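Two arms sharing one table – do you write down who's allowed where?

Asked in Workshop Automation. 3 replies.

tapeline_joe
Posted Sunday, 9:40 pm

Hi all. We run a two-arm setup at a small shop (I'll call the place Hosier, because that's the street it's on) and I've been told to come up with written house rules for shared workspace before we let anyone new on the thing. I've read the bits of the standards I could get my hands on and they're good on people getting near arms. They're much thinner on arms getting near each other, or I'm looking in the wrong chapter.

What we do is teleoperated, one person driving both sides, mostly handling hand tools in and out of cases. Both grippers end up over the same small area all the time. We've had 12 bumps since May, none of them expensive, but one took a finger pad off and my boss now uses the word "procedure" a lot.

So do you set a minimum distance between grippers? Do you say one arm moves and the other waits? And does anybody have a rule about cables? I'd love to see what other people have on the wall. Ours is a sheet of paper that says BE CAREFUL, which was my work, sorry.

flatwasher
Posted Monday morning

Just set collision detection to the most sensitive it goes and stop worrying. That's what we do and it's fine. Also check your manual.

benchdog_mel
Replying to tapeline_joe

I'd push back a bit on the answer above, because on our arms collision detection trips after contact, and by then your finger pad is already on the floor. Keep it on, sure! But it's a backstop and I wouldn't let it be the rule.

We went through all this when we moved the Nendik job (tool cases, same sort of thing you're doing) onto two arms. Our first version was a flat minimum gap, 151 mm between gripper housings, which somebody got by measuring the biggest thing we handled and adding a bit. It lasted maybe a week. You can't work in a tool case with a gap like that, everything you want is in the same tray, so people ignored it, and then they started ignoring the rest of the sheet too. Lesson learned.

What replaced it is a "one hand in" rule. The middle of the table is a shared zone, marked out with tape. Either arm can sit above it, but only one goes down into it at a time. The other one holds still, higher up, fingers closed. If you really do need both down there (steadying a case while you pull something out of a molded slot, for instance) you say it out loud first, and you drop to the slow speed setting before the second arm comes down. The saying it out loud part feels silly for about a day. 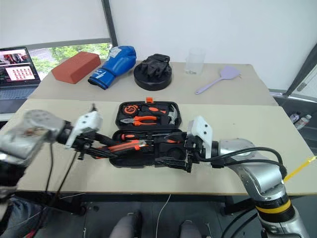

benchdog_mel

Both grippers over the lower tray is exactly the spot the rule was written for. Look how little room you've got over the lower half of a case like that, with the lid open and tools in it as well. Pliers, hammer, tape measure, all sitting in the lid, and any of them can get clipped by an elbow or a wrist while you're staring at what looks like a screwdriver handle. So we have a second line on the sheet: an open lid counts as an obstacle, same as a wall. Approach from the sides, and back out the way you came in.

Cables, yes, please write something about cables! Ours says:

Before you start, run each wrist through its full turn by hand control, slowly, and watch the slack.
Nothing hangs where the other arm can reach it.
If a cable touches the case or the tools, stop and re-dress it. Don't finish the pick first.

The last one is the one people argue with – it's always "I've nearly got it" – and it's also the one I won't budge on. We snagged a connector on the Flornum rig that way and lost most of an afternoon to it.

A few odds and ends. Anything you aren't using goes on a different table, well back, and stays there until you need it. Write down near misses as well as bumps, even if it's only a tick on a sheet. And put a review date on your rules, because ours had a line about a gripper we'd gotten rid of ages before. It stayed up there until a new starter asked me what it meant and I had to go and find out.

I can't tell you which clause covers arm to arm contact. Our assessor was happy to see it handled in the risk assessment for the cell, but ask yours.

Lecomte_bench
Replying to benchdog_mel

Agree with most of this. We do the shared zone too, only ours is in software, so the second arm gets held at the boundary until the first one clears. It's nicer when it works. It does make two-handed stuff a pain, and we ended up with a pedal to override it, and then of course people rested a foot on the pedal. The rule now is that the pedal has to be let go between picks.

One thing to add for the original poster: log your bumps against hours or picks. 12 sounds like a lot or a little depending on whether that's out of 2000 picks or a couple hundred. Your boss will probably ask.

tapeline_joe
Posted Monday, later

This is great, thank you both. I'm stealing "one hand in" and the lid line. Picks I'll have to dig out of the logs. BE CAREFUL is coming down tomorrow.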